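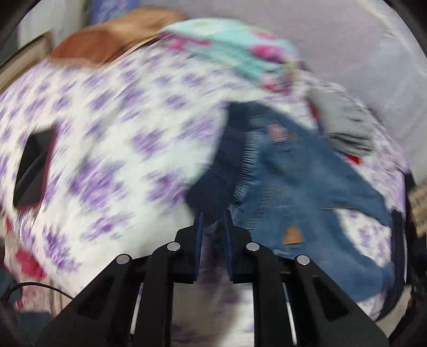
Home Tickets Knowledge base Status Log out

6 min read

Jeans won't fold, everything else mostly ok

Opened by: Gerasimos Balaskas
Site: Olamberg, upstairs bedroom
Product: Cluvex fold module on Coppens arm
Priority: medium (was high, see below)
Opened 2023-11-26

Fold routine stalls on denim. Tea towels fine, t-shirts fine, trackies OK if I lay them out flat first. Jeans go wrong every time, adult or kids. It grabs the leg, lifts, then sits there with the arm up until the timeout and drops the lot. No error on the panel apart from GRASP STATE UNCERTAIN. Already power cycled. Already recalibrated. Updated to the June build, no change, maybe a bit worse.

Was sold this as "does the laundry". Want to know if it's a fault or if it just can't do jeans, so I can tell my wife one or the other.

--

Reply, Tõnu Petrauskas, Jundton support

Hi Gerasimos, ta for the detail. Need a few things before I can say fault or no fault.

- which surface are you folding on
- is the surface plain or patterned
- are the jeans going down flat, or landing however they land
- pad wear, run a thumbnail across them, should feel grippy
- log export, Settings > Service > Export, last 50 attempts is plenty

Don't recalibrate again for now please. It wipes the grasp history and I'd like to see it.

--

Gerasimos Balaskas

Folding on the bed. Bedspread has flowers all over. Jeans land however they land, that's sort of the point isn't it, if I have to lay them out neat I might as well fold them. Pads feel fine. Log attached.

--

Reply, Tõnu Petrauskas

Got the log. Quick read through:

Grasp itself is good. It closes on fabric nearly every attempt, force curve looks healthy, no slip flagged during the pinch. So pads and motor are off the list.

Trouble starts after the lift. The module builds an outline of the garment and then picks a fold line from that. On your runs the outline keeps changing between one look and the next. Leg, then no leg, then a leg plus a chunk of bedspread. Confidence falls under the floor and it refuses to commit. Holding still and timing out is what it's designed to do there. Annoying, but it's better than yanking.

Two suspects. Patterned cover, and the shape the jeans are in at the start. Want to test them seperately.

TEST A: plain sheet over the bedspread, jeans dropped as normal.
TEST B: your usual bedspread, jeans laid out flat by hand, legs together.

Same jeans both times. Clear the rest of the washing well out of reach, it'll try to merge it into the outline if there's an edge touching.

--

Gerasimos Balaskas

Did A. Better! Got to the first fold and then folded the waist over the wrong leg. Came out as a sort of parcel. B worked the first go, failed the second, worked the third. Slow but. Could've done the whole basket by hand while it thought about it.

--

Reply, Tõnu Petrauskas

Good, that helps heaps. So both suspects are real and the start shape is the bigger one. No hardware fault as far as I can see. Dropping prioirty to medium, hope that's alright.

Going to go through the denim thing properly because we get this ticket a lot and the KB article is thin.
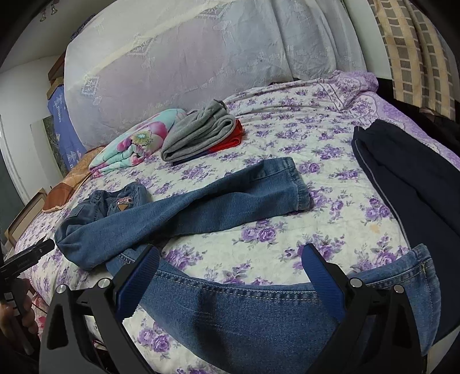 Jeans are nasty for the outline step in a way shirts aren't. Stiff cloth, heavy at one end, two long bits that go wherever they like. The planner needs to know where the waist is, and where both hems are, before it can pick a line, and it only gets the hem it's holding for free. With the seat bunched up and one leg running off toward the middle of the bed while the other curls back round to the fingers, a person sees "jeans, bit twisted" straight away. The module sees a bend and has to guess whether it's a knee, a waistband or a second garment. Holding a hem doesn't settle it either. The orange-tan double stitching down the leg is a good clue for us and the June build barely uses it, it's still mostly working off the outside edge. Printed roses right up against that edge don't help.

So for now the order that works best, from our bench and from your log:

1. Plain sheet or a table. Anything without a pattern.
2. One garment in the work area. Dark trousers next to blue denim is the worst combo, they join up.
3. Flick the jeans once so the legs aren't crossed. Doesn't have to be neat.
4. Start from the waist. Settings > Fold > Start point > WAIST. Default is NEAREST, so it goes for whatever leg is closest and you get your parcel.
5. Timeout up from the default to 200 seconds. It does sometimes sort itself out if left alone.

Step 4 is the big one. Try it before the others if you're short on time.

--

Gerasimos Balaskas

Step 4 yes. Big difference. Three pairs out of the basket folded, one I had to rescue (kids' pair, it pinched the waistband ribbing and thought it was a hem?). Setting should be the default IMO.

Still the question though. Can it do the laundry or can't it. Because I'm flicking, clearing, putting a sheet on top of a bedspread, and pressing go. That's most of a chore.

--

Reply, Tõnu Petrauskas

Fair question and I'm not sales so I'll have a go at it.

Flat square things, yes. Towels, tea towels, pillow slips, I'd leave it running and go and hang out the next load. Tops, yes with the odd dud. Jeans, trousers, anything with legs, it helps but you're still on the job. Fitted sheets, no. Please don't. We had one customer try a fitted sheet overnight and the arm was wearing it in the morning.

Bit in between is the hard part and it's not the folding, it's the sorting out of a heap. Picking one thing off a pile, working out what it is, getting it the right way round. People do that without noticing. Our own bench set is 2,000 grasps on denim and the pinch is the part it learned quickest. Knowing what it's got hold of is still the weak spot. Seen the same on the shop floor side, Cluvex in a parts bay will pick brackets all day, then someone throws in a bag of cable ties and it's lost.

My own view, jeans from a heap with no help isn't a setting away, it's a few releases away at least. I wouldn't promise your wife a date.

Kids' waistband thing is new to me. Gathered ribbing reading as a hem makes some sense, both are thick folded edges. Have logged it as a defect against the June build, will link when it has a number. If it happens again hit MARK on the panel straight after and it'll save the frames from both sides of the grasp.

--

Gerasimos Balaskas

OK. That's a straight answer, thanks. Will keep it on towels and tops and do the jeans with it when I've got time to stand there. Happened again this arvo with the kids' pair, hit MARK, should be in your end.

One more, can the start point be saved per garment? Want NEAREST for towels, it's quicker.

--

Reply, Tõnu Petrauskas

Marked frames came through, cheers. Clear as day, it's on the ribbing.

Per garment start point: not in the menu. You can do it with profiles. Make one called towels, one called legs, set start point in each, swap from the home screen. Profile swap keeps the grasp history so no need to recal after. Only catch, the timeout is global, so 200 will apply to both.

Leaving the ticket open against the ribbing defect. The rest I'm marking as answered.

Status: OPEN (waiting on defect)
Assigned: T. Petrauskas

Related tickets
Arm holds towel and won't release
Cluvex outline includes doona cover
Coppens arm: pads squeak on synthetic fabric
Can fold profiles be copied to a second unit
Socks, pairing, any plans?
GRASP STATE UNCERTAIN after June build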